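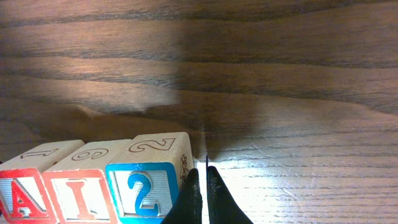
Kiều Lý wrote to me after my last post that I had been far too hard on the Kendarik fingers, and that I should go back and try them on something with real corners before I said another unkind word about them. Fair enough! I had only ever used them on soft things (sponges, mostly, and one very patient stuffed rabbit), so I dug out the old wooden alphabet blocks and cleared myself a whole evening.

Well, she was right, or mostly right. A block is about as friendly a shape as you can ask for when it's sitting off by itself. Both sets of fingers, the Kendarik pair and the Didura pair I bought in September, will pick up a lone block all night long if you come at it square. The trouble starts when two blocks sit side by side, because now one finger has to get down into a gap that may or may not be there. The Didura tips are wide and flat and I love them for books and boxes, but they kept shoving the neighbor over before they ever got hold of the block I wanted. The Kendarik ones just sort of slide in.

I did 300 picks with each, which I know sounds like a lot, and it was. My tea went cold twice. I started with neat little rows and then moved on to a proper mess, with blocks turned every which way and some of them leaning on each other.
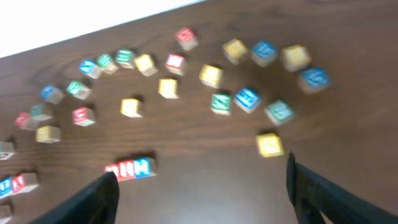 Speed matters more than I expected, by the way. If I let the arm sweep across the table at its normal pace, the wrist camera smears everything and the software can't tell an E from an F, so it stops and dithers. I turned the travel speed down to 36 percent and things got a lot calmer, me included. The lamp took some fiddling too. With it low on the right I had a glare on the wood that hid the near edge of anything sitting in it, and moving it higher helped more than any setting I touched in the controller.

Weight is the other thing. The Didura set comes to 344 grams with its mounting plate, and on my little arm you can feel it, there's a tiny sag at full reach that I had to tune out. Swapping back to the Kendarik pair meant tuning it back in again, and I forgot, naturally, and poked the tabletop.
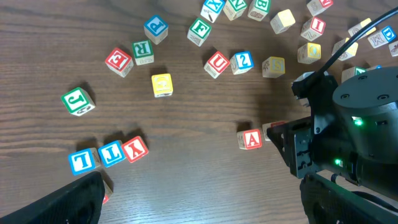 L, T and Y in their short row, with the red A over by the other finger.

Barrett Oyelaran has offered to lend me his Punditz controller, so that's next, probably with the same blocks while they're out. I'd like to try tilting the wrist 14 degrees on the way in, to see if the wide tips can be coaxed into those gaps after all. If you've done that with Didura fingers, please leave me a comment and tell me how it went!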